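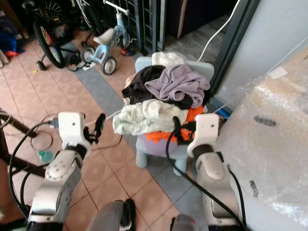 Robots and chores: frequently asked questions

This page collects the questions that readers of Tindarer send us most often about machines for the home and the small workshop. We update it every September, when many people are back from holidays and think again about who will do the laundry.

Can a robot do my laundry today?

Only parts of it. Your washing machine is already a very good robot for the washing part, although it has no arms. The difficult part is everything before and after: collecting the clothes, sorting them, loading, unloading, folding and putting away. Two-armed machines can do some of these steps in tests, slowly and with a person nearby. A machine you can buy in a normal shop and leave alone with a heap of clothes does not exist yet, as far as we know.

Why are clothes so difficult?

A cup has the same shape each time you pick it up. A shirt does not. When clothes lie in a pile, a machine must decide where one piece ends and the next one begins. A towel that covers other things hides sleeves, straps and socks, and if the gripper closes on two layers, two pieces come up together. People solve this with their fingertips, without thinking. Most grippers have two fingers and feel very little.

Children's clothes are a special case. They are small, so there is less cloth to handle, but the parts are small too, and a tiny sleeve turned inside out is a serious problem for a machine.

Does it matter where I put the pile?

Yes, more than people expect. A table of normal height, with good light and nothing else on it, is the easiest place. But in real homes laundry waits on beds, on stairs and on children's chairs. A low chair is harder. The arms have to reach down, the backrest takes away one direction of approach, and a light plastic chair can move when something pulls on the cloth. If a piece is hanging over the backrest, it should be lifted up first and then moved away, not dragged.

Will it fold as well as I do?

Towels, often yes. T-shirts, sometimes. Fitted sheets, no, but this is also true for the author of this page.

How long does it take?

Longer than you would like. In our own informal comparison last year, a person in our office folded a basket of towels in 3 minutes. The two-armed machine which we were allowed to try, a trial model from Turetti, needed 14 minutes for the same basket, and it asked for help with one towel. We do not think speed is the most important question. If the machine works while you are at your job, 14 minutes is fine. If you must stand beside it, you can as well fold the towels yourself.

Do I have to tidy the house before the robot can tidy the house?

At the moment, partly yes. Machines on wheels do not like cables, toys, bags or a bicycle standing in the way. Small objects on the floor, such as bottle caps, can stop a small wheel. Patterned tiles are usually no problem for newer cameras. Narrow halls are a problem, also when the hall is wide but used for storage, as it is in most families.

We recommend to look at the floor from the height of a child. Everything you see there, the machine must go around.

What about power cables?

Many of the machines which you see in videos are connected to the wall. It is practical for long tests, but at home a cable across the floor is a thing to trip over. Ask the seller whether the machine can work from a battery, for how long, and what it does with a piece of clothing in the gripper when the battery is low. One model we asked about simply opens the fingers and drops it.

Is it safe with children?

We would not leave any arm working in a room where a small child plays. Good arms stop when they touch something, but a child can put a hand between the fingers of a gripper quicker than the parents can say a word. Elley, whose rental service we reviewed in spring, asks its customers to close a door or a gate between the machine and the children. We find this sensible.

And in a workshop or small factory?

There it is easier, and the answer is more positive. The parts are always the same, the table does not move and the light does not change. The Štěpánek joinery, which we visited for our long article, has one arm that puts finished chair legs into boxes. It works alone for about 6 hours and then somebody changes the boxes. The same arm could not put away the aprons of the workers, and the owners did not expect it.

Packing soft things, such as cushions or wrapped goods, is somewhere in the middle. Bubble wrap is slippery and shiny, and both are bad for grippers and for cameras.

Which chores should I give to a machine now?

Vacuuming flat floors, cutting a simple lawn, washing dishes in a dishwasher that you load yourself. For the rest we would wait, unless you enjoy testing things and have patience.

When will it be ready?

We do not give a year any more. On an older version of this page we gave one, and we had to remove it. What we can say is that moving one piece of cloth from a chair to a basket is now a reasonable task for a good machine. Emptying the whole chair without a mistake is a harder one, and doing it every evening, with different clothes and different chairs, is harder again.

Can I send you my own question?

Please do. Use the form at the bottom of the page. We read everything and normally answer within 7 days. Please write which type of machine you mean and, if it is about laundry, where in your home the pile usually is.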